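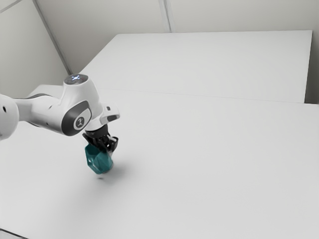
The simulated arm holds the test object just over the tabletop. Render: Skondex

A robot arm that has only ever practiced in simulation may know less about setting things down than its success rate suggests, according to a report posted this month by the robotics software company Skondex and the research lab Teltance.

The two groups looked at how learned control programs handle the last part of a pick-and-place job. Most tests score a trial as good once the object is where it should be. The new method, called Quezada, also scores the seconds around the release: how high the object is when the fingers open, how far it moves afterward, and whether the arm touches it again on the way out.

All of the work was done in a rendered room with white tables and a single faceted object. The authors say they chose the shape on purpose. A cube lands flat or it doesn't, while an object with many faces can settle in several ways, and small errors at release show up as a turn or a roll.

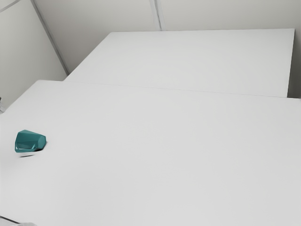

The teal object on the near table, with the arm out of view. Render: Skondex

The team ran 48 versions of the same control program, each trained with slightly different settings. Under the usual scoring, 33 of them passed. When the release was scored as well, the number dropped to 28. The five that fell out all opened the gripper too early or brushed the object while backing away.

Training time made little difference. Programs that trained longest were faster at the pick but no gentler at the release - a result the authors put down to the reward, which paid nothing for a clean exit. 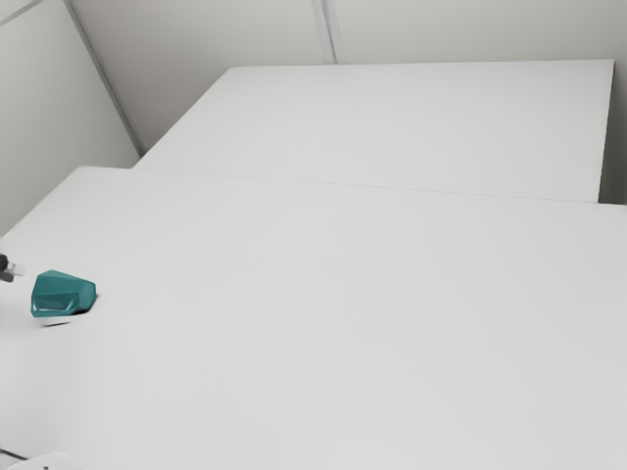 Retreat distance was the hardest thing to score. The report sets a minimum gap that the gripper must reach before a trial can end, and the clock keeps running until it does. With the fingertips still showing at the left, close to the teal object, a view like this one can't be marked as finished on the object's position alone. The authors tried six values for the gap and kept the second smallest.

The method has not been tested on a physical arm. Skondex says trials on hardware are planned at its Banalley site, starting in November.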